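ROBOTICS & AUTOMATION | FEATURES | HANDS-ON

Three ways to hold a grape

12 shares | 8 comments

The first thing to know about hand-held grippers is that your wrist gets tired before anything else does. We spent most of January with three of them, picking up fruit, cups, pens, folded cloth and a lot of small pieces of food, and by the second week everybody in the office had an opinion about weight.

The idea behind these tools is simple enough. You do the job with your own arm, and the tool records what the jaws and the camera went through. Later the recordings are used to train a robot arm fitted with the same jaws. No arm has to be in the room while you work, so you can record in a kitchen, a hallway or a meeting room without bolting anything down.

We tried the Bernano, the Rorkevari and the Lonstead. All three have two fingers, a trigger or a squeeze grip, and a wide-angle camera looking out over the jaws. They differ in almost everything else.

The Bernano is the lightest. It has a pistol grip and a short trigger, and new users were picking things up with it in a minute or two. The fingers are soft and curl a little around whatever they touch, which helps with round objects and hurts with flat ones. A teaspoon lying on a table took most of us several tries. The trigger also has a dead spot in the first part of its travel. You get used to it, but your early recordings will show the jaws hanging open for a moment before every grasp.

The Rorkevari is heavier and stiffer. The fingers close in a straight line and stay parallel, so flat things are easy and the opening is the same from one recording to the next. The price is a front-heavy feel. After 100 grasps in a row we wanted to put it down, and the person who did the cloth folding asked for a break before that. Its rubber pads wore quickly at the tips. We changed them once during the test, a job that needs a small hex key and some patience.

The Lonstead sits between the two. It uses a squeeze grip in place of a trigger, and you can feel through the handle when the fingers have met something solid. For soft food this matters more than anything on the spec sheet. We crushed far fewer grapes with it than with the other two. The grip is sized for a large hand, though, and two of our testers could not close it fully without shifting their hold, which shook the camera each time.

Cameras turned out to be the bigger argument. A very wide lens sees the table, the object and half the room, and that room is useful to the software that works out where the tool is. It also bends straight lines badly, and it makes anything at arm's length look far away. The Bernano has the widest view of the three, and its tracking held up best when we walked from one table to another. The Rorkevari has a narrower lens and lost its place twice in front of a plain wall. Both times the recording had to be thrown out.

Lighting was a nuisance with all of them. Ceiling tubes reflected in glass confused the tracking on the Lonstead more than the others, and the only cure we found was to turn around and start again facing a different way. Closing blinds helped in the afternoon. Putting something with color on the table helped more than we expected.

We also compared two ways of locating the tool. One relies on the camera alone. The other adds printed square markers, mounted on the gripper where a second camera can find them. Markers are cheap and steady, but they stick out, and they get knocked. The camera-only method leaves the tool slimmer and is less trouble to set up each morning. If you work with two grippers at once, one in each hand, we would still take the markers. The two tools need to agree on where they are, and the software was noticeably better at that when it had a pattern to look for.

Charging is another practical point. The Bernano and the Lonstead run off a battery in the handle. The Rorkevari needs a separate pack, and you will want to wear it or clip it somewhere sensible.

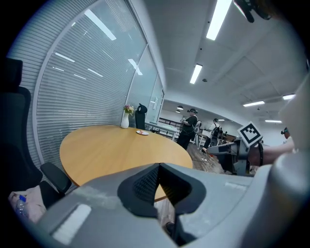

Grippers at a round meeting table, with the wider workspace beyond the opening.

For software we used Laskowska with all three, so that the recordings could be compared on equal terms. It imports the video, lines it up with the jaw position and flags any clip where tracking dropped out. It is not pretty, and the import step is slow on an older laptop. It did catch problems we had missed by eye - mostly clips where the jaws closed a moment before they reached the object.

By the end we had kept 900 clips. Sorting them took longer than we had planned for, and anyone buying one of these tools should set aside time for it. A team aiming for 3000 clips ought to have somebody checking as they go.

As for which to buy, it depends on what you will be picking up. For fruit and other soft food, the Lonstead, provided it fits your hand. For cutlery, boxes and cloth, the Rorkevari, with spare pads ordered at the same time. For general use by people who have never held one before, we would start with the Bernano and practice on the trigger for an hour before recording anything.

We have kept the Bernano in the office for the next round, which will look at replacement fingers.

Filed under: Grippers, Cameras, Data collection
8 comments | Share this article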